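# Flower Parts and Pollination: Notes for Unit 7

Read these before the lab session. Bring a hand lens and a pencil.

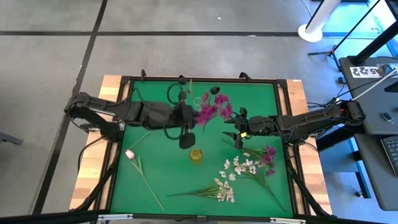

## 1. The basic plan

Most flowers are built from four sets of parts, arranged in rings on the end of a stalk.

- **Sepals.** The outer ring. They cover the bud and are usually green.
- **Petals.** The next ring in. Often colored, sometimes scented.
- **Stamens.** Each has a thin stalk (the filament) with an anther at the tip. The anther makes pollen.
- **Carpels.** The center of the flower. Each has a stigma where pollen lands, a style below it, and an ovary that holds the ovules.

A flower with all four sets is called *complete*. If one or more sets is missing, it is *incomplete*. Grass flowers have no showy petals or sepals and count as incomplete.

Don't mix this up with *perfect* and *imperfect*. A perfect flower has both stamens and carpels. Squash flowers are imperfect: male and female flowers grow separately on one plant. In hollies they grow on separate plants, so a holly with no male nearby will usually set no berries.

## 2. Orchids

Orchids come up in every exam on this unit. They follow the basic plan, but several parts are changed or joined.

The three sepals are often colored like the petals. Of the three petals, one is different in shape and is called the **lip**. In many species it works as a landing place for insects. The stamens and the style are fused into one structure, the **column**. In most orchids the pollen is packed into masses called pollinia, and an insect carries off a whole mass at once.

Most orchid flowers also turn as the bud develops, so the lip ends up at the bottom. The term is *resupination*. You need to be able to spell it.

Orchid seeds are dust-like and carry almost no stored food. In the wild they need a fungus to start growing.

## 3. How pollen moves

| Carrier | Typical flower |
|---|---|
| Wind | Small, dull, no scent, a lot of light pollen |
| Bees | Blue, purple or yellow, scented, with nectar |
| Moths | Pale, open at night, strong scent |
| Hummingbirds | Red or orange, tube-shaped, little scent |
| Flies | Brown or dull red, may smell of rot |

Treat the table as a guide. Plenty of flowers get visits from more than one kind of animal, and some that look made for bees are mainly pollinated by something else.

**Self-pollination** is the transfer of pollen within a flower or between flowers on one plant. **Cross-pollination** is transfer between two plants. Many species have ways to limit selfing. In some, the anthers shed pollen before the stigma is ready. In others, the plant rejects its own pollen chemically.

## 4. Lab work

Work in groups of 2. You have 45 minutes.

1. Take one lily and one daisy from the tray.
2. Remove the outer parts of the lily one ring at a time and tape them to your sheet in order.
3. Cut the ovary across the middle. Draw what you find inside.
4. Pull one ray floret and one disc floret from the daisy. Label the parts of each.
5. Wash the blades and return them to the front bench.

Lily pollen stains clothing. Lift it off with tape and don't rub it.

Lab sheets are due 18 November 2020. Late sheets lose a mark per day, the same rule as in September.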